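**Ticket 108: right arm drops out mid-task on cup-to-plate**
Status: open, workaround in place
Station: Clulleck (two-arm table)
Opened Jun 2, 2022 by Lai-ching Sin

Okay, writing this all down while it's fresh, and I'll keep adding underneath as I go. Sorry in advance for the length!

The task is the boring one. Right arm picks up the cup, turns it over, sets it upright on the plate, backs off. Left arm stays parked on its side with the gripper open. We've run it forever on the old Drultum build with no drama. On the new build I get a right arm that just stops. No bang, no grinding, it simply quits following commands while it's carrying the cup and sits there holding it. The left arm keeps answering the whole time, so it isn't the station going down as a whole.

What the log gives me when it happens:

```
[right] joint 5: position error over limit
[right] command stream stale, holding last pose
[left] ok
```

Then I have to clear the fault by hand and home the arm. First restart usually takes. Once it didn't and I had to power-cycle the right side, which meant standing there with my hand under the gripper to catch the cup (it did fall, I did catch it, please clap).

I ran the task 81 times on the new build, and 3 of those faulted. I know that doesn't sound like much, but an arm that freezes whenever it feels like it is not something I want to hand to the night shift.

The carry is the part of the motion I'm worried about, with the cup still mouth down and the wrist about to start its turn.

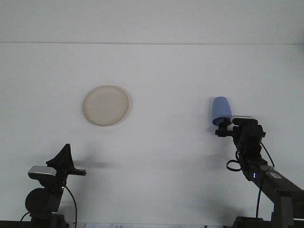
*Clulleck, right arm with the cup, left arm parked.*

**Things I tried first**

- Reseated the wrist cable on the right arm, both ends. No change, next fault came before lunch.
- Swapped the cup for a lighter one out of the kitchen drawer, just in case it was load. Faulted anyway, so I went back to the usual one.
- Rolled back to the old build for a while. Clean. But I didn't run it long enough to swear to anything.
- Turned the speed down by half. Also clean, also not long enough, and it's painfully slow to watch.

I did not touch the joint limits. Tempting! But if the arm is really lagging, I want it to stop, and widening the limit until it quits complaining seems like a great way to put a gripper through the table.

**Added after talking to Kuo-hua**

Kuo-hua Yuen had a look and asked if the command timeout had changed between builds. I said no, very confidently, and then went and checked, and yes, it had. The old config had the timeout written out as 300 ms. The new one doesn't mention it at all, so it falls back to whatever the default is, and I haven't found where that default lives yet. If anybody knows, please put it in the comments, I've been through the Drultum settings folder twice.

He also pointed out that the two log lines could be the wrong way around from how I was reading them. I had it in my head that joint 5 lags, and that makes the commands go stale. His version is that the commands show up late, then a whole pile of them lands at once, and joint 5 can't jump that far, so it trips. The wrist turn is where joint 5 moves the most, so both stories fit, which is annoying. The timestamps are too coarse to tell me who's right.

So I put the 300 ms line back in the right arm's config, left everything else on the new build, full speed, and started over from a cold boot. The result I'm checking for at the end of each run is plain enough: cup right side up on the plate, right gripper clear of it, both arms answering a status ping.
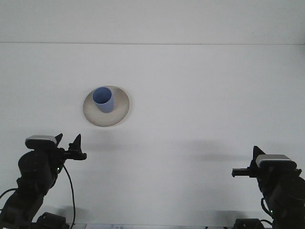
With the timeout line back I haven't had a fault yet. I'm not calling it fixed. The fault was rare to begin with and I've only had an afternoon, so all I can say is that it's behaving. I also left the verbose logging on, and it eats disk like crazy, so whoever is on next please don't be alarmed by the size of the folder.

**Until this is closed**

Please keep your hands out of the space between the arms while the right one is holding, even if it looks dead. A held pose is still a powered pose! On one of the faults it twitched when I cleared it, only a little, but I had my sleeve closer than I'd like. Hit the stop first, then clear, then home.

If it faults on you, save the log before you restart. The restart overwrites it, and that's how I lost the very first one.

**Still to do**

- [x] Timeout line back in the right arm's config
- [ ] Same line for the left arm (it's missing there too, it just never bit us)
- [ ] Find the actual default
- [ ] Get finer timestamps so Kuo-hua and I can stop arguing
- [ ] Check whether Morsy has the same config, it got the new build the same day
- [ ] Look at the old ticket from December, the one on the Pruketti station with the stale commands. I remember it being closed as "cable," and now I kind of wonder

Leaving this assigned to me. Kuo-hua has the saved logs if you want them.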